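Tabletop episodes, hand-held grippers, plants and other small nuisances. Maintained by Declan Corrigan and Úna Kavanagh. Complaints to Úna, praise to either.

# Malgate Tabletop Set

Malgate is a set of short demonstrations for training manipulation policies. A person stands at a table with a gripper in each hand and moves things from one place to another, at about the pace of someone setting out a market stall they don't much like. No robot was inconvenienced in the making of this set. The policies get to inconvenience one later.

The first release has 163 episodes over 14 tasks. We would have liked more. We would also have liked a bigger room.

## What's in an episode

- Head-mounted camera video, looking down and forward
- One pose track per gripper, recovered from the marker cubes
- Finger opening for each gripper, per timestep
- A one-line task instruction, written by whoever was operating
- A `notes` field, which is optional and gets used mostly for grievances

Video and poses share a clock. If they don't, the episode should have been thrown out at review, and we'd like to hear about it.

## Tasks

Most tasks are rearrangement: put the succulent in the outlined box, swap two plants, push the flower pot back to the corner, bring it forward again. Artificial plants won out over the mugs and blocks of our pilot because they are awkward. Leaves poke out, petals hide the rim of the pot, and a grasp that looks fine from above can turn out to be a grasp on foliage. Kwaku Dogbe bought the whole collection in one trip and has been asked at home why none of it needs watering.

The black line just inside the table edge is the nominal workspace. Objects may start over it or beyond it. The smaller box near the front left is the target for the "place in box" family, and has no meaning in the other tasks, although operators drift toward it anyway.

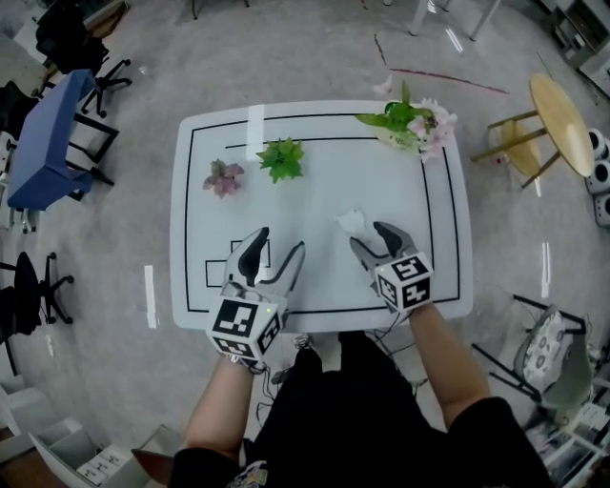

**MALGATE, November**

Both grippers are up in this one, the left spread wide over the small box and the right more closed and pointing forward, with the three plants still toward the back of the table. The flower pot is out at the corner, partly past the edge, and that's a legal position under the rules above. Please don't filter these as errors. We had a script that did, and it quietly removed most of the interesting reaches.

The November sessions are the largest single batch in the release. Teresa Brophy and Horácio Baptista did the operating in shifts, and their styles are easy to tell apart. Teresa approaches from the side and closes once. Horácio comes in from above and reconsiders. If you train on one and test on the other you'll get a sobering number, so the default split mixes them. A `by_operator` split is included for people who enjoy being sobered.

## Collection rules

1. Start with both hands visible and hold still for a beat.
2. One instruction per episode. Finish it, then stop.
3. A dropped object stays in the recording. Pick it up with the gripper if you can reach it.
4. If a marker cube is hidden for more than 30 frames, redo the episode.
5. No talking to the plants on the audio channel. (Audio was later dropped from the release. The rule stands.)

## Known problems

**Cables.** The grippers are wired, and the cables hang down toward the operator. They sometimes cross the lower part of the view. We have left them in.

**Background.** Chairs, side tables and shelves are visible around the work area and move between sessions. We call this domain randomization when writing grant reports.

**Tape and scraps.** Bits of white tape and paper appear on the table and floor. They aren't labeled, and they aren't task objects. One early policy was convinced otherwise and spent an afternoon trying to pick up tape.

**Failed episodes.** There are 17, marked `success: false`. They're kept out of the default training split but ship with everything else. Several are better viewing than the successes.

## Loading

```
from hustness import load
ds = load("malgate", split="train")
```

Hustness is our loader. It expects the folder layout exactly as shipped and will tell you so in a tone we keep meaning to soften. If you're coming from Abreu, the older pilot set, note that the left and right gripper keys were swapped there. They are correct here. Code that worked around the old bug will now put it back.

## License and credit

Free for research use. Operators agreed to release of their hands, forearms and hesitations. Please credit the Tretero group, and open an issue if you find an episode whose instruction doesn't match what happens in it. Úna has a list, and it is longer than Declan thinks.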